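3. Storage and handling of board offcuts

3.1 Background

The workshop at Riris receives speckled board in full sheets and cuts it to size for worktops. Offcuts longer than 200 mm are kept for reuse. At the start of the project in June they stood in one mixed stack against the wall, with the cut edges facing in any direction. Khang Bùi recorded the state of the stack and Quang Triệu timed the searches.

The main fault found was damage to the cut edge. The flat face of the board resists light knocks well, but the edge chips when one piece is dragged across another. A chipped edge must be trimmed again, and the piece may then fall below the minimum length. The old stack held almost 2,000 mm of board, end to end, that had been lost in this way.

3.2 Surface and edge

The face and the edge were treated as separate items in the record sheet. Flecks in the face make small scratches hard to find by eye, so the face was also checked by touch. The edge was checked under a side light. 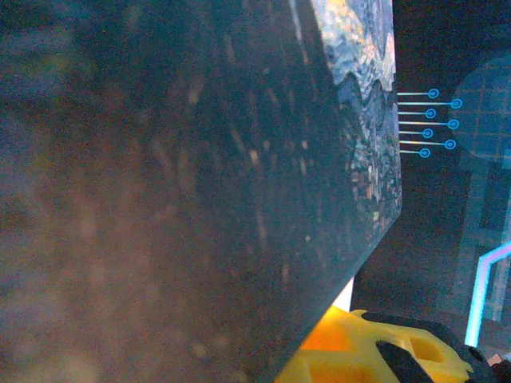 How should an offcut be stored if only one of its edges has been finished?

It should stand on the unfinished edge, with the finished edge at the top and a felt strip between it and the next piece.

3.3 Rack layout

Two racks were compared. The Takik rack holds boards upright in fixed slots. The Clistetti rack has sliding dividers, which suit mixed thicknesses but shift when a heavy piece is pulled out. Both were loaded with the same offcuts and used for 8 working days each.

Search time was shorter with the Takik rack. Fewer new chips were recorded with the Clistetti rack, mainly where thin pieces would otherwise have leaned in a wide slot. The fixed slots were then lined with felt and the test was repeated for 2 days. This closed most of the gap, although the repeat was too short to give a firm result.

3.4 Labelling

Labels were first placed on the face. The adhesive left marks, and the labels were moved to the unfinished edge. Brinkmann pattern codes were copied on to each label by hand, followed by the length and width in millimetres. Pieces without a known code were kept in the last slot.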